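3.2 What people said about effort and reward
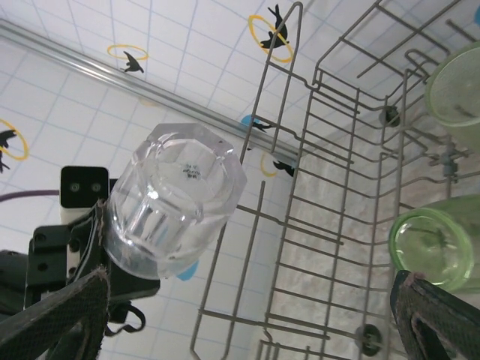 I went into the Horkbridge interviews fairly sure I knew what I'd hear. People who put more into a friendship or a marriage would feel they'd got more out of it, and that would be that. Well, I was wrong, or at least half wrong! Of the 58 people who kept our October diary, 24 told me their hardest-won relationship was also the one they felt worst about, and several of them said it with a sort of shrug (Nawal Badawi, who did the second round of interviews with me, heard the same thing).

We ended up with 1,654 diary entries, and I've read every one of them, some on the bus. What struck me was how rarely anyone wrote about being paid back. They wrote about being noticed. One woman had driven her brother to hospital all month and was cross only on the day he forgot to say hello.

Jae-in Kwak has argued that we keep a running tally in our heads, and I do see the appeal, but I can't find much of a tally in these pages. I found moods, mostly, and a lot of tiredness.

Fig. 4. Glass and gripper over the dishwasher rack.

The entries from people living alone read rather differently, so I take those separately in 3.3.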